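Booking a round at Skekivberg takes a few minutes if you have your handicap card ready.

1. Ring the pro shop on extension 888 and ask for a tee time. 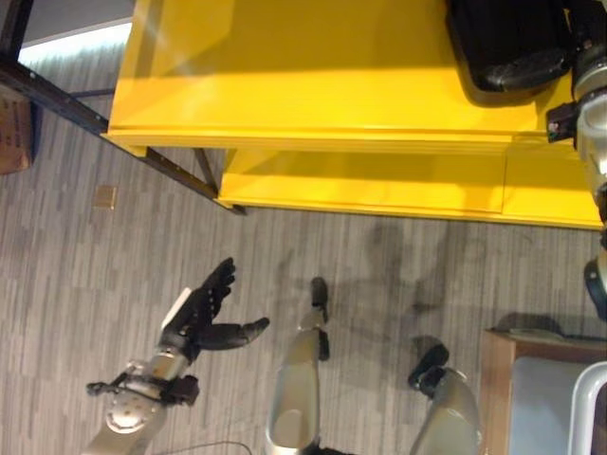
2. Pack the night before. Balls, tees and a glove go in first, then a waterproof. A bright surface helps - a black bag or case on a yellow table is hard to walk past in the morning.

3. Arrive early and sign in with Hidayah Wattimena.
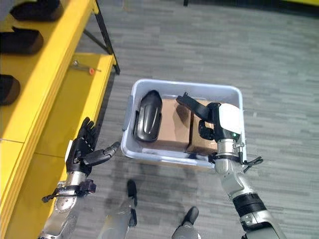
Visitors play off the yellow tees on Thursday. 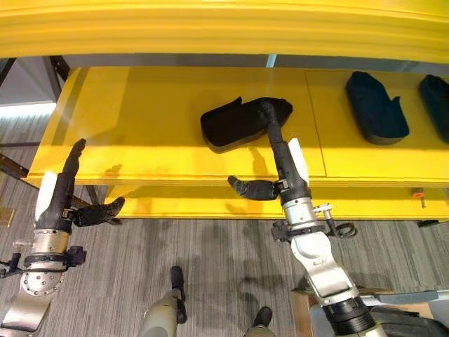
Let faster groups through at the third, and rake every bunker.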